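Chapter 4
What a Square Foot Costs, and Whose Foot It Is

Office rent looks like a simple number. The landlord names a price per square foot, the tenant multiplies it by the size of the space, and somebody signs. If this were all there was to it, the present chapter would be a paragraph long and commercial brokers would have shorter lunches.

Before reading on, find a lease. Any office lease will do, the duller the better. Keep it next to you and mark it up as the terms come along.

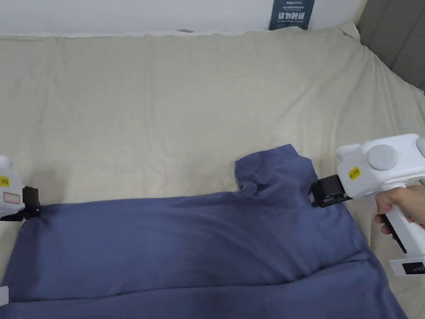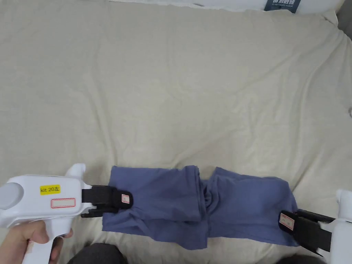

Blue-gray clothing held with hand-held grippers over a pale, wrinkled sheet.

Let us start with the asking rent, the figure on the brochure. It is an opening remark. In a strong market, tenants pay it or something close to it. In a weak one, the landlord would sooner eat the brochure than lower the figure, and so the discount goes elsewhere: a few months free, a check toward new walls and carpet, a kitchen nobody asked for. The asking rent stays where it was, looking dignified, while the real price slides out through the side door.

Economists call the real price the net effective rent. To find it, add up everything the tenant will pay over the life of the lease, take away everything the landlord gives back, and spread what remains over the term and the floor area. We will do the sums in the second half of the chapter. For now it is enough to know that two tenants on the same floor, with the same rent printed in their leases, may be paying very different amounts, and that the one paying more will find out at a holiday party in December.

The second problem is the square foot itself. Suppose a software firm called Plutel rents 3,000 square feet in the Gevham Building. Its office manager, Houshang Yazdani, is a careful man with a tape measure. He spends an afternoon on his knees and comes up 475 square feet short. He calls the landlord, who is very pleasant about it. The missing space is in the lobby, the corridors, the restrooms and the closet where the electrical panels hum to themselves. Plutel has a share in all of these and pays rent on that share every month.

The space Yazdani measured is the usable area. The space on the lease is the rentable area. The gap between them, stated as a percentage of the usable area, is the add-on factor, and it has a habit of growing when a building is remeasured. Buildings seldom shrink under a new tape. Compare the case of Wijesinghe Court in Exercise 6, which gained most of a floor without the use of a crane.

Third comes the matter of who pays for the rest: taxes, insurance, cleaning, the man who looks at the elevator and sighs. Under a gross lease the landlord covers these out of the rent. Under a net lease the tenant pays some or all of them on top. A low rent under a net lease can cost more than a high rent under a gross one, and comparing the two without adjustment is the most common mistake in student papers on this subject. It is also fairly common among people who do this for a living.

In the next section we take up the Tilta lease, which contains all three problems and a parking clause. Have a calculator ready.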